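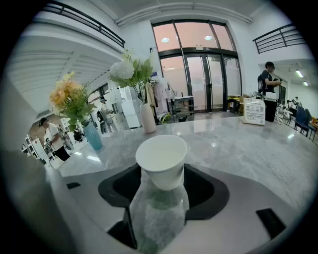 ## Na out until December with ankle injury

Flurngate midfielder Ha-neul Na will miss the next five matches after damaging ankle ligaments in the 2–1 defeat at Cutska. She was hurt in a tackle near the touchline and went off after 60 minutes.

Scans showed no break, and the club expects her back in training in December. Head coach Dumitrescu said he would not rush her.

"She has started every league game this season, so we will miss her – but there are players here who have waited for a chance," he said.

Flurngate stay seventh in the table. They host Rondis next, with up to 400 away supporters expected. Tickets for the home end are still on sale at the club office.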